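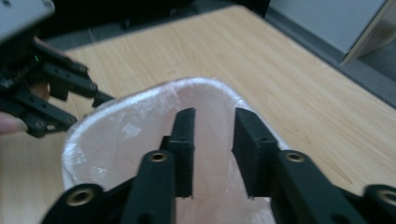

About Flerier

Flerier names things and then helps people live with the names. Most of our work is for companies nobody outside their industry has heard of: pump distributors, payroll software, a regional chain of eye clinics, two rival makers of garage doors (at different times, and with everyone's written permission). They come to us when they have bought a competitor, split in half, outgrown the founder's initials or received a letter from somebody else's lawyer.

Wayne Friesen and Yeshi Demissie started the firm after a decade at a much larger agency, where Wayne wrote strategy decks and Yeshi crossed things out of them. The division of labor survives. Wayne still believes that any problem can be improved with a chart, and Yeshi still has the pen.

Our own name came out of a list of 435. We would love to tell you that it derives from an old word for courage or a river in somebody's childhood. It was number 80 on the list, it was available in the classes we needed, and both founders could say it on the phone without spelling it twice. Wayne preferred number 12. He brings this up in January, when we do the annual review.

What we do

Naming takes up a little more than half of our time. A typical job runs six weeks from the first interview to a shortlist that has been through a preliminary trademark screen. We present no more than nine names. We used to present more, and clients used to pick the first syllable of one and the last syllable of another and ask how we felt about that.

The rest is brand architecture, a grand phrase for deciding what goes under what. If you own four product lines and each has its own logo, sales brochure and small army of defenders, we sit down with everybody and work out which ones customers would miss. Usually they would miss fewer than you hope. We have a gentle way of saying this, and Dagim Beyene, who runs the architecture side, has a less gentle way that gets used in week three.

We also write guidelines. Ours are short. The longest set we have delivered ran to 46 pages, and we are still a bit embarrassed by it, but the client had a fleet of vehicles and strong feelings about mud flaps.

We don't design logos. We work with studios who do, we will happily introduce you, and we take no commission on it, a policy our accountant has asked us to reconsider.

Some work we can talk about

Histus had been three scheduling products with three names and three price lists, sold to the same dental offices by three different salespeople, sometimes in the same afternoon. We put them under one name and retired the other two. The sales team took it better than expected. One of them had a tattoo, but it was small.

Yilma makes commercial shelving and wanted to sell directly to shops after years of selling only through wholesalers. The name stayed. What changed was everything printed next to it, starting with a tagline that had the word "solutions" in it twice.

Gergate was a merger, and mergers are mostly a matter of whose name goes first. We recommended a new one. There was a long silence in the meeting, then somebody asked about lunch, and by the time the sandwiches were gone both sides had agreed that at least the other side wasn't getting its way.

The people

Kidus Woldegiorgis handles language checks and trademark screening. He is the reason your new product will not mean something regrettable in Portuguese. He has stopped a good many names the rest of us loved, and he does it by email, at 7:30 in the morning, with the subject line "Sorry."

Tala Jaber does the customer interviews. She is very good at getting a purchasing manager to admit that he has never once noticed the logo he was asked to come in and discuss. She also answers the general inbox, so be nice in your first message.

Working with us

We take on 2 naming projects at a time and keep a waiting list when we have to. Fees are fixed and quoted up front, including the second round, which we price in because there is often a second round. The first call is free and lasts half an hour - forty minutes if Wayne has a chart ready.

If you already have a name and just want to hear that it's fine, send it over. Quite often it's fine, and we'll say so and won't bill you for it.

Share this page
46 shares
2 comments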